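38 shares | 4 comments

3.2 Parallel relief on the outer faces of small housings and cases

The catalog distinguishes between relief that belongs to the body of an object and relief confined to a panel set into it. The distinction was introduced after the first coding pass, in which both were entered under the single heading "ribbed" and the resulting group proved too mixed to be of use. Of the 824 objects coded, those with parallel lines on at least one outer face were recoded by the scheme below. Faces were coded separately, giving 1328 face records in total. Lids were treated as faces of the closed object even where the object had been coded open.

Body relief (code B) is recorded where the raised lines run to the limits of the face or end at a plain margin of the same piece. Heatsink enclosures are the clearest members of this group. Panel relief (code P) is recorded where the lined area is bounded by separate rails or edging. Hard-shell cases supply most of the P records. A third code, M, covers molded interiors, in which the shaping follows the intended contents and has no regular pitch. Poker chip cases, drill bit boxes and cutlery inserts fall here.

Figure 4 shows objects coded under the three headings.

Figure 4. Housings and cases with surface relief or molded recesses.

(a)
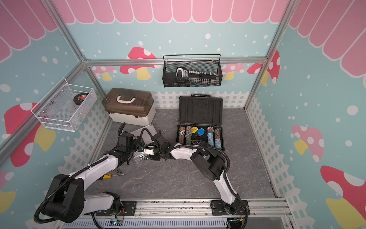
(b)

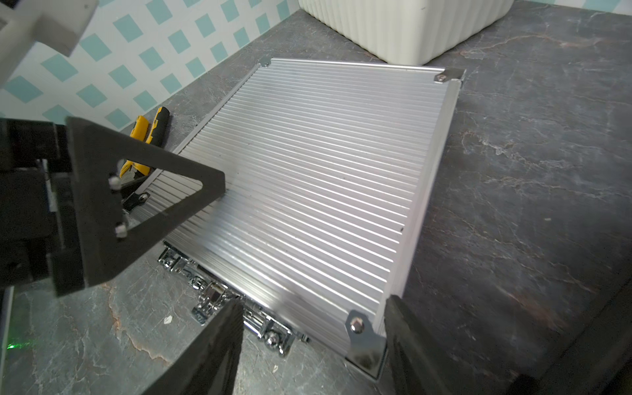 (c)

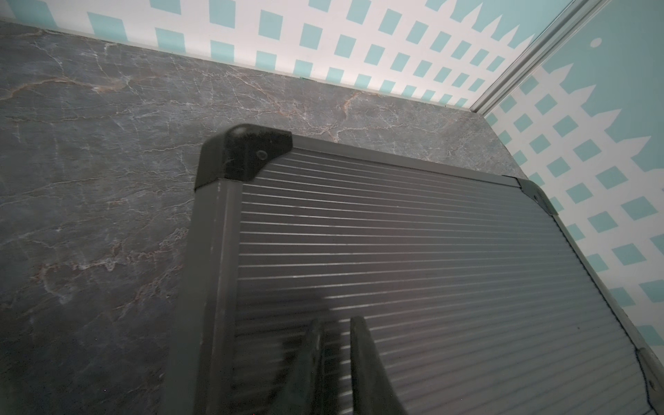

Heledd Gape

The enclosure in Figure 4(b) was coded B on its top face. The fins are closely spaced and number in the dozens, and a smooth raised rail runs the length of one side wall. That rail was coded as a plain margin. Mounting tabs stand at the corners and are excluded from the face record, as are the terminal blocks and connectors along the adjacent edge. Tabs and terminals are entered in the fittings table (Section 3.4), where bolts are listed only if the head can be seen.

The case in Figure 4(c) was coded P. Its grooves are thin and parallel and are enclosed by dark rails, with black molded protectors at the corners. Coders initially disagreed on whether the protectors should count as part of the panel edging. They are now entered under fittings together with their rivets. Scuffing was scored separately for rail and panel, and in this view it is the left rail that carries the streaks.

Figure 4(a) contains the M example, an open poker chip case with its lid upright and the chips stacked in the base. The recesses were coded from the lid, which shows them more fully than the base does when the base is loaded. The small silver box in the same view has a ridged, finned surface and was coded B. The storage case with the translucent brown lid was coded plain and entered in the color table as a two-part object, lid and body being recorded apart and the carry handle assigned to the body.

Lighting had a greater effect on the codes than had been allowed for. Parallel metal fins return alternating bright and dark stripes, and at a shallow angle the number of stripes does not always equal the number of fins. Coders were therefore told not to derive a fin count from reflections. Where a count was needed, the object was turned under a 4000 K lamp and the fins were counted along the edge of the face. Dark plastic or painted grooves gave the opposite difficulty, with low contrast across most of the panel and pale patches where light was reflected toward the viewer.

Two reference sets were used to fix the boundary between B and P. The Kulenholm set consists of 38 closed cases, all with edging rails. The Callel set consists of bare housings without rails. Objects that matched neither set, among them the Tiltura tool boxes with partial edging on two sides, were coded P if the edging could be unscrewed and B otherwise. The Powell trays were omitted, as their ribs lie on the underside and no face record had been made for it.

Pitch is reported in Section 4 for B and P only. No attempt was made to assign a pitch to M surfaces.

Last updated: November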